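*Part of the Everyday Jobs wiki. Last big edit 16 November 2025. First person is allowed on this wiki, so I'm using it.*

**Demonstration work** (people in the trade also say *glove work* or just *demos*) is the job of doing ordinary hand tasks while wearing sensors, so that a machine can be trained on how the hands moved. I did it for Akanda, a building cleaning firm in Onddale, after nine years of cleaning offices for the same company. Most of what I know comes from there, so if your shop does it differently, please add a section! The talk page is very quiet.

## What the job is

You sit or stand at a small table with regular stuff on it and you do regular things. Pick up the duster, put it down. Move a bottle. Fold a cloth, open it out again, fold it the other way. Each run from start to finish is called an *episode*, and a session is a pile of episodes with breaks in it. The machine that gets trained at the other end, in our case, is called Hernenum, and it's a pair of arms on a cart that's meant to reset break rooms overnight: wipe the tables, square up the condiments, deal with whatever cloths got left out.

Akanda started this in August with 14 of us who put our names on a sheet. Before that we'd all heard the word "automation" in meetings and pictured a truck showing up with robots in it. What showed up was a training calendar.
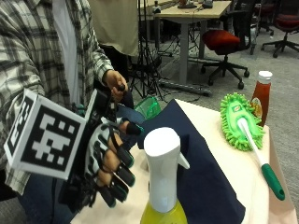 The thing people outside the job always ask is whether it's hard, and I'd say the hands part is easy and the attention part is where you get tired. Cleaners do things fast and in a blur. I can clear a break room table while planning dinner, and for demos that's no good, you need every reach to have a beginning and an end. The glove slows you down too. It has caps on the fingertips and a big white cube on the back of the hand covered in black square codes, and you learn to carry that cube around like a full cup of coffee, because the codes have to stay where a camera can read them. So picture doing your normal wipe-down, with a spray bottle, a fluffy green duster and a ketchup bottle in front of you, and paying attention to your wrist the entire time. My first week I kept reaching across myself and losing the codes, and Jahangir Weerasinghe, who ran our sessions, must have said "wrist up" to me more often than my piano teacher ever did.

## Kinds of tasks

The list below is ours. Other sites use other names.

- **Pick and place.** Bottles, brushes, small boxes. Boring, and you'll do a ton of it.
- **Cloth.** Folding, spreading, draping, pulling a cloth off something without dragging the something along. The machine people love cloth because it never lands the same way twice. I hated it at first and ended up requesting it.
- **Tool use.** Spraying and wiping, dusting, scrubbing. You use the tool the way you'd use it at work, and there were real arguments about whose way that was (see *Disagreements*).
- **Messy starts.** Somebody else sets the table and you deal with it. These were the most fun by a mile. 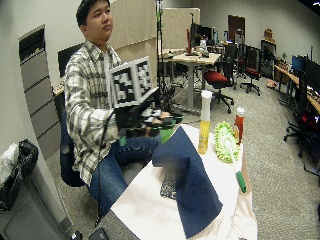
*Glove operator seated at the task table. The navy cloth is in front, with the bottles and the round green brush behind it.*

## Equipment, from the wearer's side

I'll leave the technical stuff to people who understand it. From the wearer's side there are two ways to do a demo. One is the glove, where your own fingers do the work and the sensors follow along. The other is a gripper you hold in your hand, with a camera on it, where you have to do everything with two stiff fingers like a crab. The gripper gives you a better idea of what the machine is up against. After one afternoon of trying to pinch the corner of a dishcloth I stopped making jokes about how slow Hernenum was.

Cables are part of life. You get used to having one run down your side or over your leg, and you get used to checking before you stand up. Wear pants with some give in them. Sleeves can be a nuisance if they're loose at the cuff, although plenty of people work in an open overshirt and do fine.

Also, bring a cushion if your chairs are like ours.

## What changed for the people at the site

Okay, this is the section I really wanted to write.

Akanda had 53 cleaners on the Onddale contract when all this began. By the time I'm writing, the night break room route has gone from four people to two plus Hernenum. The other two moved to days. One was glad about it (kids in school) and one was not, since days pay less without the night extra, and that's a real loss that the company newsletter skipped right over. I don't think an article about this job should skip it.
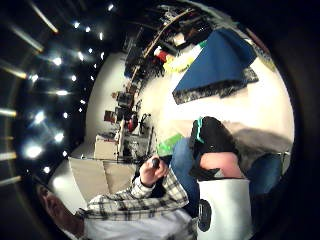
The two who stayed on nights do different work now. They used to do tables, floors, trash, restrooms, in that order, alone. Now they set the machine going in one break room, do restrooms while it runs, and come back to check. Ashraful Khan is one of them, and he says the checking takes more out of him than the wiping did, mainly because you can't drift. He also found out pretty fast that the tables come out clean and the chairs don't get pushed in, because nobody had ever recorded chairs. He pushes them in himself. It's not on the task sheet, and he's asked twice for it to be put there so the minutes count.

Then there's the pay question. Demo hours were paid at our normal cleaning rate for the first stretch. A bunch of us felt that teaching the thing was worth more than being on shift, especially when the thing might take part of the shift. After a fairly tense meeting we got an extra 80 cents an hour for demos. I'll let readers decide how they feel about that number. I took it.

Bodies are the part where I can be more cheerful. My knees are better. Sitting at a table for half a day beats bending over low coffee tables in eleven different lounges, and my shoulder quit clicking sometime in the fall. A couple of people got sore wrists from holding the glove hand level, so the sessions were cut into shorter blocks and that mostly took care of it.

## Disagreements

You'd never guess how many ways there are to wipe a table. I go in overlapping S shapes, far edge to near edge. Ashraful does the rim first and then the middle. We'd both been doing it for years and neither of us had ever watched the other. When the demos got compared, Jahangir wanted to pick one, and the room got loud!

In the end they kept both, and Hernenum does something in between that none of us would claim. It does the rim, kind of, and then it makes an S that gives up halfway. It works okay on the square tables. On the round ones it leaves a patch in the center, and more round-table demos were on the calendar last I heard.

There was a second fight over whether to record mistakes. If I knock a bottle over and stand it back up, is that a bad episode or a useful one? We were told to toss those at first. Later we were told to keep them, and to label them, and a few of us were pretty annoyed about the ones already gone.

## Counting and labeling

Episodes get logged with a task name, who did it, and a pass or fail. My own total was 759 when I went back to regular shifts, and I'm a little proud of it. The labeling is its own chore, done at a desk afterward, and it's where you catch yourself doing odd things. I hum, apparently. I also put every bottle down with the label facing me, which is an old habit from restocking supply closets, and now the machine sort of does it too.
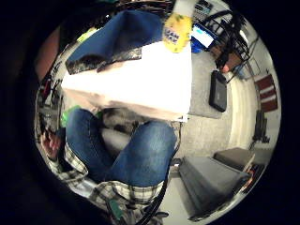

*View from a hand-held gripper, past the wearer's knees. Dark blue fabric lies over a flat white surface, and a thin black cable runs down across the jeans.*

## Getting into it

At Akanda you sign the sheet in the supply room, and they want at least a year of regular shifts first. The Nasau site takes people with no cleaning background and trains them on the tasks, and I have opinions about that, but their folks are friendly and their chairs are nicer.

Things I'd ask before saying yes:

- What does a demo hour pay, and does it count toward overtime?
- Who gets to see the recordings, and for how long?
- If a route gets smaller because of this, where do those people go?
- Can you switch hands? (Lefties, ask early. Our only spare glove was a right.)

## See also

- Night shift cleaning
- Break room reset
- Cart robots (stub, needs a lot of help)
- Table wiping, methods of (locked until Ashraful and I sort it out)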